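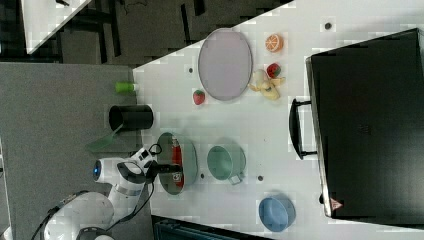 The white table, with the plate and the little black oven

Slide 1 – Hello
Hi, everybody. I'm talking tonight about the part of fighting that happens before anyone walks out: making weight on a small regional show. I've worked the scale for Vildale for a while now, and I still get nervous when somebody steps up in a towel.

Slide 2 – What the card looks like
(Don't rush this one.) Our last show had 24 fighters on it, so 12 bouts, most of them amateur. 400 seats in the hall, and the fighters' families take up a good chunk of those. Nearly all of these people have day jobs! They're cutting weight while driving a van or stacking shelves.

Slide 3 – The scale
Ask who here has weighed themselves twice in one morning and got two numbers. Hands up. Right, same with us. We put the scale on a hard floor, never on the mats, and we check it with a test weight before the doors open. The fighters get to use it early too – the same one, in the same spot. That one change stopped most of the arguments.

Slide 4 – The Pluden bout
Tell the story, keep it short. Main event at the Pluden show, a kickboxer against a wrestler, contract weight 76 kilos. The kickboxer came in over, went off with an hour to fix it, and came back still over. His corner wanted to keep going with the sauna suit. I said no and the doctor said no louder. The wrestler took the fight anyway at a catchweight and got part of the other guy's purse. It went the distance and I thought the wrestler edged it. The judges had it a draw, so what do I know.

Slide 5 – What we changed
We now ask for a check-in weight a week out, sent by the coach. If it's way too high, we call and talk about moving up a class. Coaches grumbled at first (the Stundska gym grumbled the most, and now they send theirs early). Fight week is a bad time to find out somebody is miles off.

Slide 6 – Food after
Little and often, sip your drinks, skip the giant burger till after the fight. I know, I know.

Slide 7 – Next up
The Hoxha card is in May. Weigh-ins are open to anyone who wants to watch. Leave the sign-up address on screen and take questions. If they ask about hydration tests, go back to slide 5.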